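Before Schools Sign: The Case for a Slower Look at Hand-Held Gripper Kits

By Waltraud Pfister
Aug 30, 2018

Over the past year a new kind of product has reached the purchasing offices of technical colleges and regional training centers. It is sold as a teaching kit for robotics, yet it contains no robot. The buyer receives hand-held grippers, a carrying case, a set of task cards, and a subscription to an online service that stores and sorts the recordings made with the grippers. The student performs the task by hand. A machine elsewhere is meant to learn from it.

The Pruvmont kit is the offer most often placed before our member colleges. The Zukar Institute for Technical Training was asked in July to give an opinion on whether members should enter a group purchase. The terms on the table covered 80 kits, with a discount if the order reached 128. This essay sets out my own view, which the Institute has agreed to publish under my name. It is not a ruling, and members remain free to buy as they see fit.

My position is that the kit is a sound piece of equipment attached to a contract that needs work, and that the order should wait until the contract is repaired.

What the kit does well

The first merit of a hand-held gripper is that it puts the limits of a machine into the hand of the learner. A student who has spent a semester reading about grip force and approach angle may still have no feeling for either. Give the same student two stiff fingers in place of five soft ones, and ask that student to lift something narrow, and the lesson arrives within a minute. Dénes Illés, who taught the trial course at our Jollemlow site, wrote in his report that students began to discuss the placement of objects before they discussed the grippers at all. They had understood that much of automation is decided by how the work is laid out.

The second merit is the choice of tasks. The Pruvmont cards stay close to the household: sorting utensils, folding cloths, closing lids. Some of our reviewers thought this beneath a technical college. I do not agree. Industrial parts are made to be handled and are presented in trays. Kitchen articles are not made with any gripper in mind, and they are thin, light, curved, or all three together. A wooden skewer offers almost nothing to hold. A spoon changes its balance along its whole length. Utensil sorting is a harder exercise than many of the block-stacking lessons that it would replace, and it costs very little to set up.

It can also be done on an ordinary table in an ordinary room, with nothing more than a caddy, a few spoons, and a handful of skewers. Colleges with no laboratory space to spare should give this point its full weight.
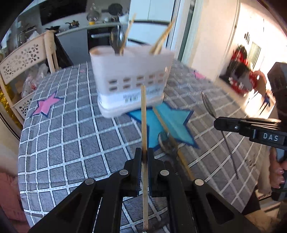 Where the offer falls short

The difficulties begin with the service. Under the standard agreement, every recording made with the kit passes to the vendor, who may use it for any purpose connected with product development. The agreement has no end date for this right. It does not say whether a recording can be withdrawn, and it does not say what happens when a student leaves the college.

Two separate interests are bundled together here. The college wants a lesson. The vendor wants material from which machines can be taught. Both are proper aims, but only one of them appears in the brochure. A college that pays the full price for the kit and then supplies hours of recorded handwork each term is both customer and supplier, and the present price reflects only the first role.

Anikó Lengyel, who reviewed the agreement for the Institute, raised a related concern. Recordings of this type take in more than the hands and the objects. They take in the room. When students borrow a kit over a weekend, which the vendor encourages, the room is a home: furniture, coats, shopping, the habits of a family. Other people at the table may be recorded as well, and they have signed nothing. The vendor's consent form runs to a single page and speaks only of "the user." That is too narrow a word for a kit that works best with two people at one table.

There is also the matter of repair. The grippers used in the trial were opened and closed many times a day by people who had not yet learned to be gentle. The kit comes with a spare set of finger pads but with no pivot screws and no tool to tighten them. Ákos Pintér, our equipment officer, considers the grippers well made and expects them to last. He also notes that any linkage in student hands will loosen sooner or later, and that the agreement requires a loose gripper to be sent back to the vendor. A college would lose the use of it for up to 10 working days. A small bag of parts and a printed sheet would solve the problem.

The question of credit

I wish to address one objection at some length, as it was put to me with force by several students. Ebony Tomoana, who represented them at the review meeting, asked why anyone should train a machine to do work that the student may one day be paid to do.

The question deserves a better answer than the one the industry usually gives, which is that new jobs will appear. They may. But a training center has a more direct duty, and that is to see that students gain something lasting from the hours they give. The trial course asked for 200 recorded attempts from each pair of students. I have read the course outline with care, and I cannot find a reason of teaching for so high a figure. The learning described in Mr. Illés's report took place early. The remaining attempts improved the vendor's collection far more than they improved the student.

I would therefore limit the recorded work to what the lesson needs. If the vendor wants more, the additional hours should be offered as paid work, open to any adult student who wishes to take it and without bearing on grades.

A comparison

Members have asked about the Lục kit, which is offered at a lower price. It uses a lighter gripper and stores all recordings on the college's own equipment, with sharing left to the college. On privacy it is plainly the better offer. Its task cards are thin, however, and the instructor's guide leaves a new teacher with a great deal to invent. A college with experienced staff could use it well. A college starting from nothing would find the Pruvmont materials much more helpful in the first year.

What members should ask for

I recommend that no group order be placed until the vendor agrees in writing to the following terms.

Recordings made in class are kept by the college, and are shared only after a named member of staff has approved them.

Any person who appears in a recording may have it removed, whether or not that person is enrolled.

Kits taken home are used with recording turned off unless every adult in the household has given consent.

Spare screws, a suitable tool, and repair instructions are included in each case.

The number of recorded attempts is set by the instructor.

None of these terms would harm the product. The vendor has told the Institute that it will study the first and the fourth. The Institute will receive its written reply before the next purchasing round, and members who have already signed single-kit agreements should send a copy to the Zukar office so that the terms can be compared.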